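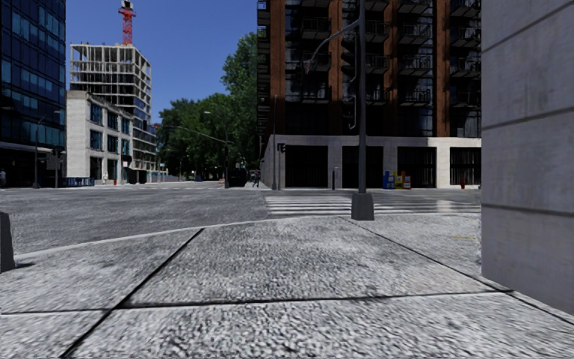 I have been walking to work for a year now, and a few people have asked how it's going, so I'm going to put it all in one thread and then stop boring everybody at dinner. Get yourself a drink, I do go on a bit.

First, the background. I used to drive. It was 30 minutes door to door with parking, and I'd arrive already annoyed at four strangers. Then in July of last year the car needed a repair that cost more than the car was worth, and I thought, well, I'll walk until I figure something out. I never did figure anything out.

The walk takes me 34 minutes if I go straight down the hill and past the bus depot. Longer if I run into Albertina Frade and her two dogs, which happens most mornings, and I've stopped pretending I'm in a hurry.

Shoes! Everybody asks about shoes. I started in an old pair of tennis sneakers and had sore heels within two weeks. Go to a real shoe store in the afternoon, when your feet are a little bigger, and bring the socks you'll really wear. I bought one size up from what I'd worn my entire adult life and I've been happy ever since.

Socks matter almost as much. Wool blend, even in summer. My friend Dilruba told me this and I laughed at her, and then in August I apologized to her over a very nice lunch (she picked the place, I paid).

Rain is not as bad as you think. Wind is worse. An umbrella is fine for a slow drizzle, but for anything sideways you want a jacket with a hood that has a stiff brim. Keep a dry pair of pants in your desk. I forgot to replace mine once and sat through a whole budget meeting in gym shorts.

I kept a step counter for a while. It's 3,000 and change each way, and I got very caught up in it, walking circles in the kitchen at night to make the number come out round. I put the thing in a drawer in the spring and I enjoy the walk more without it.

What do I listen to? Mostly nothing on the way in. On the way home I like a long audiobook, the kind with too many cousins in it. Arif from work swears by language lessons, but he repeats the phrases out loud and I'm not brave enough for that on a busy street.

Winter is the part I'm still learning. Small steps on ice, hands out of your pockets, and leave ten minutes early – the days I've slipped were all days I was late. I also clipped a little light to my bag, and drivers turning out of the side streets do seem to give me more room.

I do miss the car for groceries. I've gotten used to buying less and going more often, but a watermelon is still a two-person project, and Aidan next door has been very kind about that.

If you're thinking of trying it, pick one day a week and see. And if anybody has a good fix for glasses fogging up behind a scarf, please tell me, I've tried the soap trick and all I got was soapy glasses.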